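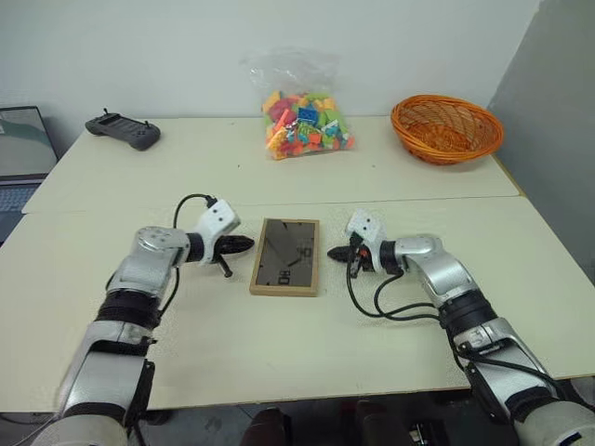 Week 2: Watching Silent Comedy
Handout for Mirjam Steiner's section

Welcome back, everyone! This week we get to the silent comedies, and I'm so happy, they're the reason I wanted to teach this class in the first place.

Before you watch, forget the jerky, sped-up clips you've seen on TV. Many of those were run at the wrong speed. Cameras were often cranked by hand, and a good print shown at the right speed feels completely different (the falls have weight!).

Things to look for

Where does the camera stand during a stunt? Buster Keaton liked to stay back and let you see his whole body. Chaplin does this too, then moves in close when he wants your heart. Compare the last shot of City Lights with anything in The General.

Title cards: how long can a scene go without one? Time it if you like.

Faces in the crowd. The extras are wonderful, so watch them on your second viewing.

For discussion

Pick one gag and write out its steps, 14 lines at most. Where did you laugh, and was it before or after the fall?

Domingo Ledesma will play piano for our screening in Room 804 on Sat 2 May. Please come, even if you've seen the film at home!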